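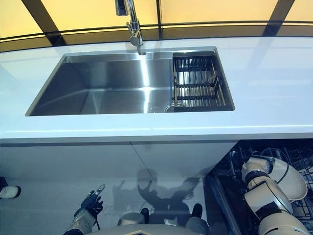

*A kitchen sink with a tall, curved tap. The dishwasher on the right is open.*

## Where does the water go?

Every day you wash your hands, and the water runs away. Where does it go?

Look into the sink in the photo. In the floor of it there is a round hole with a shiny ring. This hole is called the **drain**. You can see only a part of it, next to the dark rack. A rack like this has narrow gaps, so water from clean cups can drip down through it.

Under a drain there is a pipe, and the pipe has a bend like the letter U. Some water always stays in the bend. It works as a small door made of water, and it stops bad smells from coming up into the kitchen.

A dishwasher needs a drain too. It is often placed close to the sink, so that both can use the same pipes. Inside the machine, water is sprayed on the plates, and afterwards a pump pushes the dirty water out.

### Try it at home

Ask an adult to help you. You need a bowl, a jug and 4 plastic cups.

1. Put the cups upside down on a rack in the sink.
2. Pour a little water over them.
3. Wait 20 minutes. Which cup has become dry first?
4. Now put one wet cup upside down on a flat plate and wait 30 minutes. Look under it. Is there still water?

Mohsin and Styliani from our reading club tried it on 31st October. Their cup on the plate was still wet inside!

**New words:** drain, rack, pipe, pump

*Text: Ville Nieminen*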